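Why I'm still not sold on generated demos

I've put off writing this one up since July, mostly so I wouldn't be writing it angry. I'm less angry now and no more convinced.

The short version for people who don't follow the project: we want two arms to tend a small machine at a bench. Pick up a part, put it in, take it out, put it down somewhere sensible. The plan was to collect 50 demonstrations by hand in the simulator, with a person driving the arms, and then have a script turn those into a much bigger pile by moving things around and replaying the motions. The script is called Garard. I didn't name it.

Garard gave us 1,942 episodes over one long weekend. I remember the message coming in at six in the morning with the number in it and three exclamation points. It's a nice number. It looks great in a table. Then I sat down on Friday with a pot of coffee and started watching them, which I gather is not how people spend their time in this field anymore.

Here is what I saw. A huge share of them are the same episode. The part starts an inch to the left, or it's turned a little, and the arm takes the same swooping path to it that I drove the first week, including a dumb little wobble I make when I'm coming in from the side and can't judge the depth. I know that wobble. It's mine, and now the robot has hundreds of copies of it to learn from. If you asked me how many different ways of doing the job are in that dataset, I'd say four, and two of them are me having a bad afternoon.

The success check is another sore spot. An episode counts as good if the part ends up inside a box-shaped zone at the last step. Fine. But I found ones where the part gets shoved in sideways by the back of a finger and the check says good, and ones where the arm sets it down beautifully a hair outside the zone and the check says throw it out. So we were keeping the sloppy shoves and deleting some of the best work. I asked to have the rule changed and was told it would make the old and new numbers hard to compare. I think they should be hard to compare!

And then there's how the world looks. The Drundumlow room (that's what we call the build we collect in) is tidy. Everything in it is the color it's supposed to be, every time. We vary the light a bit and we vary the wall texture a bit, and somebody wrote "diverse visual conditions" in the summary, which made me laugh out loud in a library. The shop where this thing is meant to end up has rags, stickers, a calendar, glare off the window at four in the afternoon, and people who leave their lunch on the bench. I don't see how more copies of a clean room get you to that.

I did run my own little test, for what it's worth. I trained on the 50 hand-driven ones alone, then on those plus another 50 that I drove on purpose in odd ways: slow, from the wrong side, with a missed grab and a second try left in. That makes 100. The second policy recovered from a missed grab now and then. The one trained on the big Garard pile mostly closed its fingers on air and went right on to the next step, carrying nothing, perfectly confident. One seed each, so don't quote me. But I know which one I'd want to keep feeding.

Driving them is slow work, I won't pretend otherwise. My wrists ache after an hour, and the view you get is often half machine housing, so you end up guessing at the part of the bench you need most.
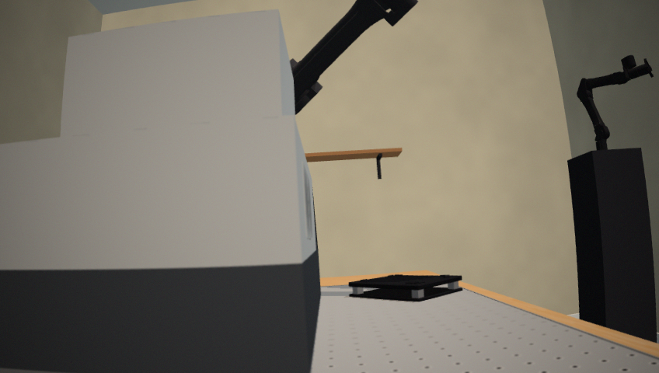
Niilo Räsänen wrote to say I'm being unfair to Garard and that the real trouble is upstream: with so few source demos, any script is going to hand you your own habits back. He'd have had five people drive ten each before generating anything at all, and he'd drop near-duplicates before training. He also thinks my test with the odd ones shows nothing until I run it with more seeds.

He's right about the seeds. I'm halfway there on the rest. Five drivers would help, sure, but they'd all be sitting in the same clean room with the same broken success check, and I'd like that fixed first since it costs an afternoon. I've got more seeds queued on the Ilasstead machine, behind somebody's very large job, and I'll post the numbers when they come out, whichever way they go.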